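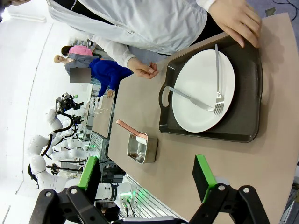
Setting Up the Skavel Tabletop Kit for Utensil and Container Tasks

Applies to: Skavel two-finger gripper kit with wrist camera, Ponetus control software, release 2 and later
Last revised: 2019-09-08

These steps cover a first setup of the Skavel kit on a fixed table, from mounting to a repeatable pick of a utensil from a small open container. The arm is assumed to be installed and passing its own self-test. Trokbridge sells the kit with or without the Verbeke adapter plate. Arms with a standard tool flange do not need the plate.

Before you start

You need the gripper, the camera bracket, the cable set, the hex keys from the kit box and a table with a matte top. Glossy tops confuse the depth estimate. Keep the emergency stop within reach of whoever is placing objects, and agree on a spoken signal for "hands clear" before the arm is enabled.

1. Mount the gripper

Power the arm down at the controller. Seat the gripper on the flange with the alignment pin in its hole and start all the screws by hand before tightening any of them. Tighten in a cross pattern. If the adapter plate is fitted, it goes on first and its recessed side faces the arm.

2. Mount the camera

Attach the bracket to the wrist and set the tilt so that both fingertips stay in view with the gripper fully open. Do not crop the fingers out. The calibration routine uses the pads as a reference, and it will stop with error 106 if it cannot find both of them.

The image may come up rotated on some arms. Leave it that way during calibration and set the display rotation afterward under View.

3. Route the cables

Run the camera cable along the wrist with enough slack for a full turn of the last joint. Jog that joint slowly to each end of its travel and watch the connector.

4. Calibrate against one object

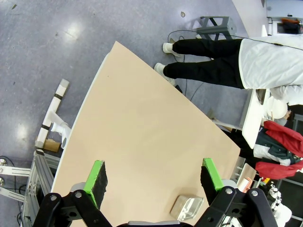

Use a single container for the first pass and keep other objects out of the work area until it is finished. In Ponetus, open Calibrate, choose Table Plane and accept the default height of 190 mm. The arm takes 20 views and reports the residual error. Repeat the pass if the residual is flagged in red.

Clear plastic is a hard case for the plane fit. If the pass fails twice, switch to an opaque container, finish the calibration, and go back to the clear one for testing.

5. Add the utensil task

Load the Open Container template. Set the approach direction to match the lean of the handle, then set the grip point on the handle above the rim. The template defaults to the handle's midpoint, too low for short utensils — move it up in small steps.

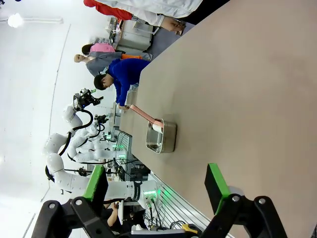 Run the task at reduced speed first. Check that the fingers close on the handle without touching the rim. Polished steel can produce false edges, and the fix is to raise the Edge Threshold setting until the preview outline follows the real rim. Save the result as a new profile. Overwriting the template removes the factory values, and restoring them means a reinstall.

6. Add plates and flatware

Flat pieces are a separate template, Low Profile. It needs the table plane from step 4 and will not load without it. Knives and forks lying on a plate should be taught one at a time, top piece first.

Known limits

The August firmware resets display rotation after a restart. The pads wear at the inner corner before anywhere else. Replace them as a pair and repeat step 4.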